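Sallstead Table, Set-up and Care Guide
Section 4: First clean, oiling, and daily use
6 min read

Updated 09/06/2026 by Tassanee Ongart

Do this section after the legs are on and the table is standing where it will live. Moving it with fresh oil on the top leaves hand marks. Ask me how I know.

4.1 Before you start

You need:
- two lint-free cloths (old T-shirts fine, no printing on them)
- one soft pad, the gray one from the hardware bag
- Isier table oil, the small can
- dish soap, a bowl, lukewarm water
- something to cover the floor

Read the can. If yours says Castaño finish, stop, wrong can. Castaño is the dark tint and goes with the bench. On a pale top it won't come back out without sanding.

Room should be 50 to 90 degrees F. Colder than that and the oil sits there tacky for days.

4.2 Washing the top

1. Clear everything off. Runner, coasters, mail, all of it.
2. Wipe away dust with a dry cloth. Go with the grain, not across.
3. One drop of soap in the bowl. Wring the cloth hard. Should be damp, never dripping.
4. Wipe the whole top end to end, then the edges, then the underside as far as you can reach.
5. Dry right away with the second cloth.
6. Leave it 20 minutes. Longer if the weather is muggy.

NOTE: Water left standing makes the grain stand up. Feels like fine stubble. If that happens let it dry overnight, then go over it lightly with the gray pad, same direction as the grain.

CAUTION: No bleach, no glass cleaner, no steam mop heads, no melamine sponges. The sponges leave dull patches and you wont see them untill evening light comes in sideways.

4.3 Oiling

1. Open a window. Cover the floor.
2. Shake the can with the lid ON.
3. Pour a little onto the cloth. Don't pour on the table.
4. Start at one short end. Work in long strokes with the grain, overlapping a bit.
5. Do the edges as you go. Easy to forget.
6. Wait 20 minutes.
7. Wipe off everything that has not soaked in. Dry cloth, firm pressure. More wiping than you think.
8. Check from low down. Crouch at the end of the table and look toward a window. Wet streaks show up darker and shinier.
9. Wipe streaks again. Let cure overnight before putting anything on it.

WARNING: Oily cloths can catch fire by themselves when balled up. Spread them flat outdoors till stiff, or soak in water and seal in a metal can. Do not toss them in the kitchen trash.

NOTE: A second coat is optional. If you want it, wait a full day. Thinner than the first.

4.4 Daily use

- Hot pans on a trivet. Always. Finish does not protect against heat.
- Felt dots under lamps and heavy bowls.
- Spills: blot, then damp cloth, then dry. Red wine and beet juice, be quick.
- Lift things, don't drag them.
- Keep plants off unless there's a saucer AND a mat under it.

Pale wood warms up in color over time, more so near a window. Move the centerpiece every few weeks or you get a ghost of it. Same goes for laptops that never leave their spot.

4.5 Small fixes

Scratches you can see but not feel: dab of oil, rub with the grain, wait, wipe.

Scratches you can feel: gray pad first, light pressure, wider than the scratch so it blends. Then oil as in 4.3.

White rings: leave a day, some go on their own. If not, oil and patience. Still there after two tries, see the sanding page in Section 6.

Dents: damp cloth over the dent, let it sit ten minutes, repeat. Works on small ones. Deep ones stay.

CAUTION: Don't use the Bretard wax sticks from the chair kit on the tabletop. Too yellow, and oil won't take over wax.

4.6 When to oil again

Put a few drops of water on the top. If they bead up, fine, leave it alone. If they soak in and leave a dark spot, time for a coat. Busy kitchen table, twice a year. Dining room that only gets used on holidays, much less.

Test in more then one place. The seats people use most wear first, and the middle can look perfect when the edges are thirsty. Dry the drops off when you're done.

Do the test in daylight if possible. Glare off the finish hides dull spots, so walk to the other side and look again before deciding.

Shares 21 | Comments 9
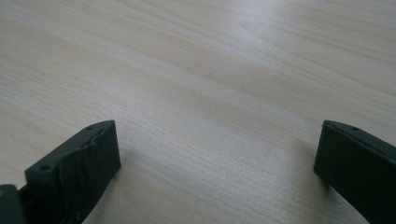
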